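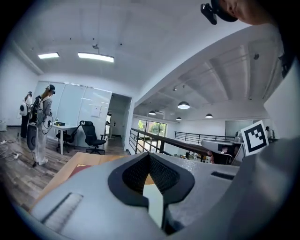 Zübeyde Uçar put it to us that a dean who stops teaching has two years before the department stops telling her things. She had gone back to a first-year seminar in her third year in post and said the change in what she heard from colleagues was plain within a term. Orhun Akbulut disagreed. In his view staff talk to whoever signs the workload forms, and a weekly class makes no difference to that.

Figure 2. Open-plan office at Siststead.

4.3 Teaching while in senior posts

The two remarks mark the ends of the range of opinion we met in the interviews. Of the 15 senior post-holders in the study, 9 still taught at least one course when we spoke to them. All of them had come up through the teaching staff, and all had been given some form of reduced load on appointment. The terms of that reduction differed between the two sites. At Udmont it was written into the contract and could not be changed without a new letter. At Siststead it was agreed each year with the head of department, usually in September, and in practice it was often settled by an exchange of emails after the timetable had gone out.

Those who kept teaching mostly chose small courses. Seminars and project supervision were common, large lectures rare. The reason given most often was cover: a seminar can be moved when a board meeting runs over, and a lecture for a whole year group cannot. Several post-holders admitted that their classes had been moved more than once in a term. We did not ask students about this, and it is a gap in the study.

Office arrangements also came up, although our interview guide had no question on them. The Udmont post-holders kept rooms in their home departments as well as a desk in the main building. At Siststead they had given up their departmental rooms and worked from the open-plan office (Figure 2). Two of them said they missed being able to shut a door with a student. Another said he now held his supervision meetings in the library café, and that fewer students came.

Research time fared worse than teaching in nearly every case. A taught course has a fixed place in the week and other people notice if it does not happen. Writing has neither. Of those who had published before taking up their posts, 7 said they had not submitted a paper of their own since. Co-authored work held up better, mainly where a former doctoral student took the lead.

Karabulut, the workload system used at both sites, records senior posts as a single block and does not show how that block is divided between teaching and other duties. We therefore relied on what post-holders told us and on the printed timetables. Where these did not match – and they did not in two cases – we used the timetable. The figures given here are those held on 2nd March, after the last late changes had been entered.

The question of whether teaching should be a condition of such posts is taken up again in section 5, together with the pilot scheme at Vullon, where new appointments carry one compulsory course a year.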